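Felard dishwasher, after six months of use

I bought the Felard in November, when my old machine stopped to drain. I live with one other person and we cook every day, so it runs almost each evening. My counter is wood and I did not want wet dishes standing on it anymore.

The upper rack is the part I like most. It pulls out far, and the wire tines hold a plate upright as well as they hold cups.

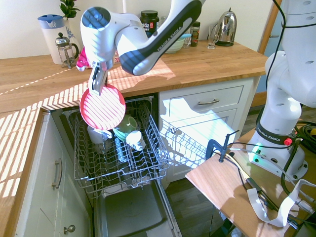 Snežana Zupan wrote to me that in her Felard the mugs fall on their sides unless the rack is quite full, and that she went back to her old Auer for this reason. I have the same problem with small cups, but it does not disturb me so much.

Large plates I put below. Smaller ones can go up, if you lean them a little and leave a free row between them. 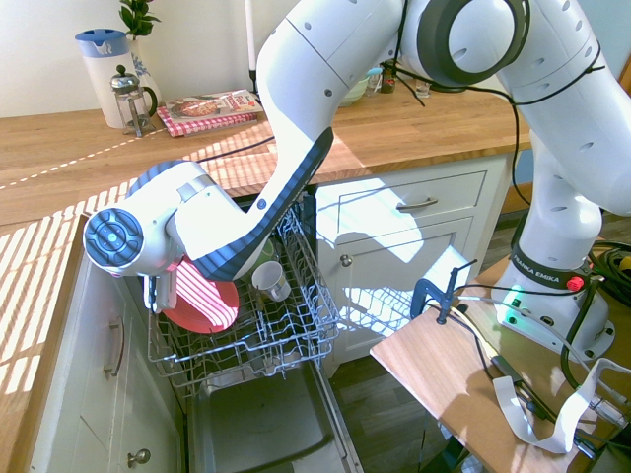
The normal program takes 90 minutes and the glasses come out clear. The short one is 62 minutes, and for dried egg it is too weak. I also wish that the door would close more softly. For a small household I would buy it again.

Rima Qaisi, May 21, 2024

Contact | © Helerine Home Reviews | Back to top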